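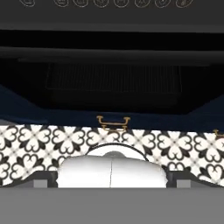

Visit notes, Virwood open day, 25/03/2026

Got there late, parking full. Geert Desmet did the tour, fast talker. Main hall first, then the sim room — kitchen tasks, ovens and so on, all run in simulation before any arm gets ordered. Liked that more than I expected.

Money stuff. One arm plus gripper comes to roughly 35 thousand. Spare fingers are extra, service contract extra again. Lead time 18 weeks, so if we want it for fall we have to order in April. Simulator seats are billed seperately, Anneli has the sheet.

Asked about floor space. Geert said ask Mertens, they did the install at Piseck. Did not get a number for the safety fence. Must chase.

Lunch ok, coffee bad. Hannelore wants two arms, I say one and more sim seats the first year. Lieven to redo the budget wiht both versions and send it round before the next call.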